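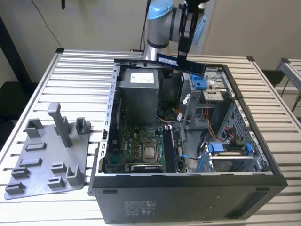 Fudix 20-Piece Precision Screwdriver Set: Two Months In

I bought this set in August after stripping my third laptop screw in one evening with a driver that came free in a cereal-colored plastic pouch from the dollar bin. I wish I'd done it years ago! This is the first small tool set I've owned that I keep reaching for even when the job doesn't really need it (the battery door on the kitchen scale, the hinge on my reading glasses, my neighbor Shahnaz's doorbell).

What you get

A handle, 18 bits, a short extension and a flat case with a magnetic lid. The bits are held in rubber, and they stay put when the case is upside down in a backpack. I know this from the bus.

The handle

I love the handle. It's a bit fatter than most precision drivers, with a cap on the end that spins freely under your palm, so you can press down with one hand and turn with your fingertips. On old desktop cases, where the screws have sat in the same hole for ten years, that extra grip is wonderful. My hands are small and I was worried it would feel clumsy. It doesn't. Tomoyo Ikeda, who fixes cameras and has much stronger opinions about screwdrivers than I do, borrowed it on a Wednesday and I had to ask for it back.

The bits

The Phillips bits are the stars. They sit deep in the screw and don't wobble. PH0 and PH1 get nearly all the work at my house and neither shows any rounding at the tips so far. The hex bits are fine. The flat ones are okay, though the smallest bent a little when I used it to pry up a stuck battery (my own fault, and I'd do it again).

The magnet is strong enough to carry a case screw across the room and still lets go when you want it to. My old driver dropped one inside a power button assembly, and I had to take the whole front panel off to get it back, so this matters to me a lot.

What I'd change

The extension is too short. Another inch would get it past the big coolers people put in their computers now. The size markings on the bits are also tiny and gray on gray, and by lamplight I end up guessing. I put a dab of nail polish on the two I use most, red for PH0 and blue for PH1, and that solved it.

The case lid shows every fingerprint, if you care about that kind of thing.

Who it's for

Anyone who opens up a computer or a game controller a few times a year will get a lot out of it. If you build furniture, get something bigger. I've already ordered a second set for my sister Caroline, who keeps "borrowing" mine.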